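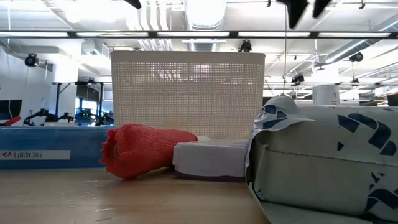 Search tickets Search

Ticket 895 -- Order sync stops partway through the produce list
Posted in March by the Layug support desk
Status: resolved

Product: Layug Stock, desktop version
Add-on: Esto label printing
Customer: Maltard (farm shop and box scheme)

Reported problem

The customer says the nightly order sync from the web shop to the desktop program stops before it finishes. It began in the first week of the month. The progress bar gets to a bit under half and stays there. No error message comes up. If the program is closed and opened again, the orders that came through before the stop are there and the rest are missing. They have been typing the missing orders in by hand each morning before packing starts at 6:15.

The item list has 557 active lines. The customer had not knowingly changed any settings.

First checks

Asked for the version number from Help > About. It was the current one. Asked them to restart the PC and run the sync by hand during the day. Same result, stopped at the same point. That ruled out the overnight backup, which was our first guess.

Asked them to turn off the Esto add-on and try again. No change. Add-on turned back on.

Asked for the log file. Customer could not find it. For anyone else looking, it is in the program folder under Logs, and the newest one has no number at the end of its name. They sent the one ending in 3 first, which was from last fall and no help.

Log file, second try

The right log came in that afternoon. The last lines before the stop were:

14:02 reading item 241 OK
14:02 reading item 242 OK
14:02 reading item 243
14:32 connection closed by server

So the program was waiting on item 243 for the full 30 minutes, and then the server hung up. The program does not report this as an error. It should, and we have passed that on to the developers as a separate ticket.

Item 243 was a line called "Onions, mixed, small bag". Opened it in the item editor over a remote session. Name, price and tax code looked normal. The unit field was set to "bag", and the "bag" unit had been edited to say that one bag equals 8 of another unit called "net". The "net" unit had been set up to equal one "bag" divided by 8, but with the box "work out from parent" ticked on both. Each unit was asking the other for its size and neither one had a fixed number. The program went back and forth and never got an answer.

Customer remembered at this point that a new unit had been added when they started selling to Brestositz, who order by the net. It was entered on the same day the trouble began.

What did not work

Deleting the "net" unit. The program refused, as it was in use on open orders.

Unticking the box on "net" only. The sync got past item 243 and stopped again at item 310, which used the same pair of units but had a saved copy of the old settings. We lost over an hour on this -- it looked like a second fault and was the same one.

Fix

1. Close the program on all PCs except the one being used for the fix.
2. Go to Setup > Units and open the smaller unit. Untick "work out from parent" and type a fixed weight.
3. Open the larger unit. Leave the box ticked, and set it as a multiple of the smaller one.
4. Go to Tools > Rebuild item list. This clears the saved copies. On this customer's PC it took several minutes and the window went gray while it ran. Leave it alone until it comes back.
5. Run the sync by hand.

The sync ran to the end. All missing orders came in. The ones the customer had already typed by hand showed up twice, so we filtered by date and web order number and they removed the hand-typed copies themselves.

Follow-up

Customer wrote back after the next two nightly runs. Both finished. Stock counts for onions and shallots were wrong after the rebuild, as the old sales had been booked against a unit with no size. They did a shelf count and entered the new figures under Adjust stock. Nothing else was off.

Labels were also checked. Esto had been printing the net line with a blank weight since the unit was added. Labels now show the weight. Any printed before the fix should be thrown out.

Notes for other users

If your sync hangs with no message, look at the last line in the log. A line that ends without OK is the item to open. Check its units before anything else.

Versions before the current one have the same fault, but they time out sooner and skip the item, so you may only notice it as a missing line on an order.

A check for units that point at each other is planned. There is no release date for it yet.

Ticket closed. Reply to reopen.

Contact support | Copyright Layug | Back to top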